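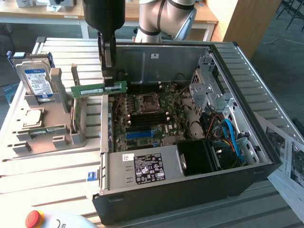

Praktikum Montageautomatisierung, Blatt 4
Demontage und Wiederbestückung eines Rechners
Betreuung: Nikola Pawłowska (Roboterzelle), Mattes Ruppert (Auswertung und Kaffeekasse)

Bitte vor dem Termin lesen. Wer das Blatt erst in der Zelle überfliegt, erkennt man daran, dass er nach dem Passwort fragt. Es steht in Abschnitt 2.

1. Worum es geht

Auf Blatt 3 hat der Arm Bauklötze gestapelt, und alle waren stolz. Bauklötze haben allerdings keine Kerbe, keine Kontakte und keine Meinung dazu, von welcher Seite man sie anfasst. Ein Speichermodul hat das alles. Jede Gruppe bringt dem Arm in dieser Einheit bei, Module aus der Teileablage zu greifen, über dem Steckplatz auszurichten und einzusetzen. Der Prozessor ist die Kür, die Festplatte die Zugabe für Gruppen mit Zeit und guten Nerven.

Bewertet wird der Ablauf samt Protokoll. Ein sauber dokumentierter Fehlversuch bringt mehr Punkte als ein Modul, das auf rätselhafte Weise plötzlich steckt. Wir wissen, wie das geht. Wir waren auch einmal im dritten Semester.

2. Vorbereitung am Arbeitsplatz

Anmelden am Zellenrechner mit der Gruppenkennung, Passwort Larnedden39. Danach in Viditz das Projekt »Bestueckung« öffnen und sofort unter eigenem Namen speichern. Das Original ist schreibgeschützt, seit eine Gruppe im Februar alle Greifpunkte um eine Handbreit verschoben und das Ergebnis als Kalibrierung abgegeben hat.

Einstellungen für den ersten Durchlauf:
Verfahrgeschwindigkeit: Stufe 4
Wartezeit nach dem Schließen des Greifers: 300 ms
Programmnummer der Referenzfahrt: 2079

Vor jeder Fahrt: Hände aus der Zelle, laut »Fahrt« sagen, starten. Eine Person bleibt am Not-Halt und tut nichts anderes, auch nicht »nur kurz« eine Nachricht beantworten. Das ist die einzige Stelle in diesem Praktikum, an der wir keinen Spaß verstehen.

3. Die Ansicht vom Greifer

Ab hier arbeiten Sie mit der Kamera am Handgelenk. Sie sieht alles aus nächster Nähe und leider auch den eigenen Greifer, der verlässlich dort ins Bild ragt, wo es interessant wird. Der Kantenfinder aus Cudlow hält die Greiferfinger gern für ein Bauteil. Legen Sie also zuerst die Maske an und suchen Sie dann. 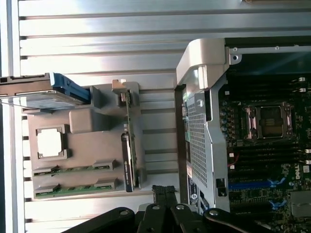
Abb. 2: Blick der Handgelenkkamera. Links die Ablage mit CPU und Speichermodulen, rechts das offene Gehäuse, unten der Greifer.

Aufgabe 3a. Markieren Sie in Ihrer eigenen Aufnahme beide liegenden Speichermodule und bestimmen Sie für jedes die Längsachse. Die Chipreihe hilft, der Rand der Ablage nicht: Er gehört nicht zum Modul und lügt.

Aufgabe 3b. Der Metalldeckel der CPU spiegelt so stark, dass er fast weiß erscheint. Überlegen Sie, welches Merkmal für die Lagebestimmung taugt, wenn die Oberfläche ausfällt. »Lampe ausmachen« wurde als Antwort bereits eingereicht und bekam einen halben Punkt für Pragmatismus.

Aufgabe 3c. Die Nuten der Arbeitsfläche liefern dem Kantenfinder prächtige lange Linien, von denen keine einzige zur Aufgabe gehört. Grenzen Sie den Suchbereich ein und begründen Sie Ihre Wahl in zwei Sätzen. Zwei, nicht zwei Seiten.

4. Einsetzen

Anfahren über den Zwischenpunkt, absenken, anhalten, Kraftwert ablesen. Erst dann drücken. Steigt die Kraft schon vor dem Kontakt mit dem Steckplatz, sitzt das Modul schräg im Greifer oder auf einer Verriegelung. In beiden Fällen: zurück, neu greifen. Mehr Kraft ist ein menschlicher Lösungsansatz und dem Roboter nicht beizubringen — das haben wir mit Absicht so eingestellt.

Prüfen Sie die Lage der Kerbe vor dem Absenken. Ein um 180 Grad gedrehtes Modul sieht aus der Ferne tadellos aus.

Wer den Prozessor versucht, meldet sich vorher bei Frau Pawłowska. Hebel öffnen und schließen übernimmt weiterhin der Mensch.

5. Protokoll und Abgabe

Je Versuch eine Zeile: Bauteil, Greifpunkt, gemessene Kraft, Ergebnis, vermutete Ursache. »Roboter wollte nicht« ist keine Ursache. Screenshots bitte mit Maske. Hochladen in den Sezer-Ordner der Gruppe bis Montag, 18 Uhr, danach macht der Ordner von selbst zu und Herr Ruppert ebenfalls.

Zum Schluss alle Teile zurück in die Ablage, jedes in sein Fach, und den Arm in Parkposition fahren.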